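Vestelen Opens Parts Return and Reuse Program to Small Workshops

FOR IMMEDIATE RELEASE

10 May 2020 — Vestelen, a supplier of spare parts to repair shops and light manufacturers, today opened its parts return and reuse program to independent workshops. The program was previously limited to customers with annual supply contracts. Any shop with a Vestelen account can now send back unused or lightly used parts and receive credit toward future orders.

The change follows a trial in April with 4 customers, among them the appliance repair firm Ostrowski and the bicycle maker Trirgate. During the trial the company accepted 300 returned parts. Of those, 200 were checked, relabeled and put back into stock. The others were sent for material recycling or are still waiting for inspection.

"Small shops often order a full pack when they need a single piece," said Viorica Ionescu, head of returns at Vestelen. "The extra parts sit in a drawer for years. We would like to have them back while they still fit something people use."
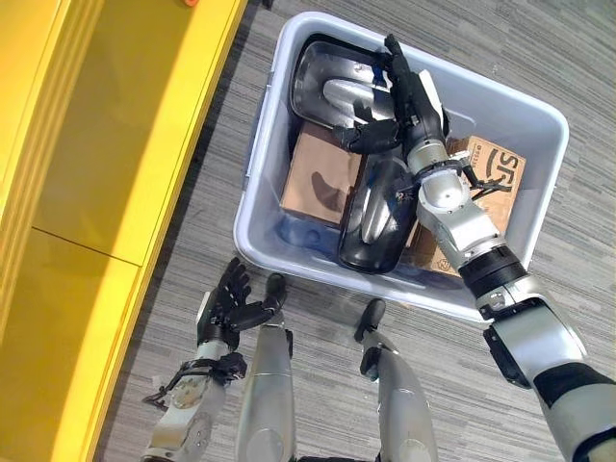
A plastic storage bin with black parts inside.

Under the program, a workshop fills out a one-page return form on its account page and prints a shipping label. Parts do not need to be in their original packaging, but they should be clean and free of oil. Items of the same type should be kept together. Electrical parts must be wrapped separately and marked with the date of purchase, if it is known.

Credit is based on the current list price and the condition of the part. Unused parts in sealed packaging earn the highest rate. Opened parts that pass inspection earn a lower rate, which is shown on the form before the workshop agrees to send anything. Credit appears on the account once inspection is complete and does not expire while the account is open.

Vestelen will keep using its existing stock system, Flisent, to track returned items. Each part receives a new stock number, and buyers will see the word "returned" next to it in the catalog. Returned parts carry the same warranty as new ones — the inspection standard was set with that in mind. The catalog currently lists around 4,000 part types, and most of them are eligible.
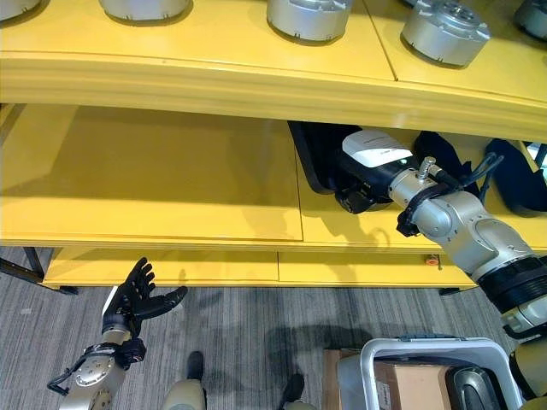

What happens to parts that do not pass inspection?
They are sorted by material and sent to a recycler at no cost to the workshop. A shop that would like a rejected part back can ask for it on the return form and pay the return postage.

Batteries, adhesives, lubricants and pressurized containers are not accepted. Parts that have been cut, drilled or painted by the customer are also excluded. Workshops with large or heavy items should contact the returns desk before shipping so that a pickup can be arranged.

"We kept the rules short," Ionescu said. "If a shop is unsure about a part, they can send us a photo and the part number. We will give them an answer before they spend money on a box."
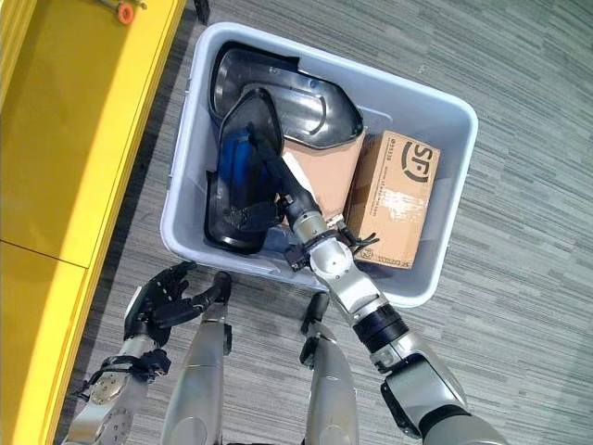 Parts packed together in a light gray bin.

Existing contract customers do not need to take any action. Their current return terms stay in place, and credit already earned will be carried over. Independent workshops can find the form under "Returns" after signing in.

About Vestelen
Vestelen supplies mechanical and electrical spare parts to repair shops, small factories and schools. It sells through its own catalog and ships from a single warehouse.

Press contact
Viorica Ionescu, Returns Department, Vestelen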